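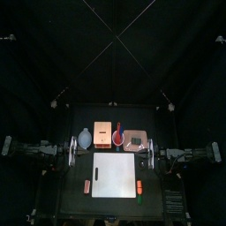
Section 14. Preparing the Two-Arm Table for a Club Session

This section applies to the enclosed table in Room 129 at Falcombe. It covers the work to be completed by students before the arms are enabled, the positioning check over the white board, and the shutdown at the end of a session. Students who have not passed the safety orientation may observe but may not operate the equipment.

Two students are required at all times. One acts as operator and sits at the control station. The other acts as table lead and is the only person permitted to place or move objects. The roles may be exchanged between runs, never during a run.

14.1 Before Power Is Applied

1. Sign the session log. Enter the names of the operator and the table lead, and the start time.

2. Confirm that the emergency stop is pressed in. It must remain in this position until step 4 of Section 14.3.

3. Look over the cables on both arms. Cables may hang below the links but must not rest on the tabletop or pass between the gripper fingers.

4. Check the wires and brackets above the table by eye. Do not touch, tighten or hang anything from them. Report a slack wire to the faculty supervisor and do not proceed.

5. Clear the tabletop of tools, drinks, phones and loose paper. The white board and the objects on the current task card may remain.

CAUTION: The arms can fall a short distance when the brakes are released. Never lean over the table to reach the far row. Walk to the other side.

14.2 Placing the Objects

The standard layout is used for practice and for the Grondstead qualifying task. Left and right are given as seen from the near edge of the table.

1. Lay the white board flat in the near half of the table, centered between the arms, with the handle cut-out to the left.

2. Set out the far row in this order from the left: bowl, slotted box, cup, tray. Leave enough space between neighboring objects for an open gripper.

3. Stand the utensils in the cup with their handles up.

4. Place the marker to the right of the board, with its cap on.

5. Place the remaining small items as shown on the task card. They may lie beside the board, but the board itself must be clear when the positioning check begins.

Note: Small differences in angle are acceptable in practice runs and are encouraged once a team can complete the task reliably. For a qualifying run, the table lead must match the task card.

Note: Do not substitute objects from home. If an item is cracked or missing, record it in the log and request a replacement from the equipment cabinet.

14.3 Positioning Check 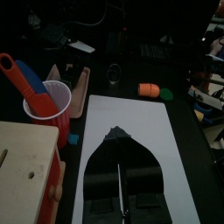
Prepared by the Ruiz-Ortega Student Robotics Laboratory, Falcombe
Revised September

The positioning check is performed once for each arm at the start of every session, and again whenever an arm has been stopped by the emergency stop. The wrist view is used together with the overhead view. Neither view is sufficient alone.

1. Start Wadivo at the control station and open the session file for your team.

2. Confirm that all camera views are live. Have the table lead wave a hand outside the enclosure opening, then withdraw it.

3. The table lead steps back behind the floor line and says "Table clear." The operator repeats the words.

4. Release the emergency stop and enable one arm only.

5. Select slow speed. Move the gripper over the white board and close the fingers.

6. In the wrist view, check that the closed fingertips meet evenly. If one finger sits ahead of the other, open and close the gripper once more. If the fault remains, stop and report it.

7. Lower the gripper in single steps until the reading in Wadivo matches the height on the task card. Do not touch the board with the fingertips.

8. Raise the gripper, return the arm to its side of the table, and disable it. Repeat steps 4 through 8 for the other arm.

CAUTION: Hands and forearms must stay outside the table area while either arm is enabled. This includes the table lead, visitors, and anyone working at the equipment alongside the enclosure.

14.4 During the Session

Each team is allotted 15 minutes of operating time, which begins when both arms have passed the positioning check. Resetting the objects between runs counts toward this time. Before each reset, the operator must disable both arms and say "Arms off." The table lead may not approach the table until this has been said.

If an object falls from the table, end the run. Do not attempt to retrieve it with an arm.

14.5 Shutdown

1. Return both arms to their own sides of the table with the grippers open and empty.

2. Disable both arms and press the emergency stop.

3. Save the session file and close Wadivo.

4. Return the objects to the storage bin. The white board stays on the table.

5. Enter the finish time in the log, along with any fault, however minor. Both students must initial the entry.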